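Print this page | E-mail this thread

Bin packing task: pinch point on film pouches

tvidal
Our student project (Grarnaler, nine of us, started in September) is collecting hand-held gripper runs on packaged snacks going into a clear box. Of 44 logged runs, 35 ended with the item in the box. Most of the misses are film pouches. I have been telling operators to take the crimped seal or a fold and stay off the contents.
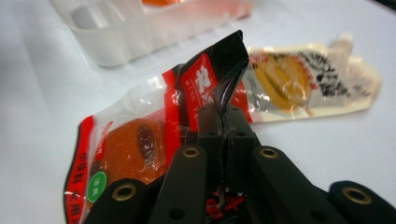 The argument for the fold is that stiffness there is more repeatable than over the filling. The argument against is that the item pivots once it is lifted, and release position suffers.
Telmo Vidal

Fandiro
Disagree with the fold rule. You are trading grip failures for placement failures. Split the 9 misses by cause before you change the protocol. Also, what is the jaw opening at approach?

tvidal
Split: 3 slipped at lift, the other 6 landed on the rim or outside. So you have a point on placement.

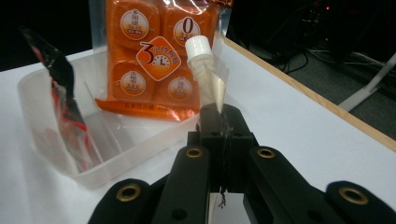
Opening at approach is left to the operator, and the log stores it per sample — 1,931 samples in the longest run. I can plot width against outcome tonight.

leitao_k
Pointed or tapered items should be a separate class. A tip gives the jaws very little area, and averaging those with flat packs hides the effect. We did this in the Leitão club and the curves separated cleanly. 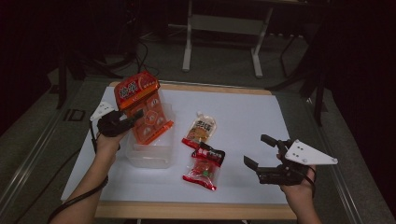
Fandiro
Placement error also depends on which hand does the work. Have the operators approach from directly over the box and lower straight down. With the left gripper closed on the orange-and-red pack over the open box and the right one standing by with its jaws spread, the lift is fine, but the pack is tilted, so check the angle at release. I would log it.

tvidal
Agreed on angle. Not dropping the fold rule until I see the plot.

Tevov
Keep both rules and label them. Deciding now on 9 misses is premature.

Print this page | E-mail this thread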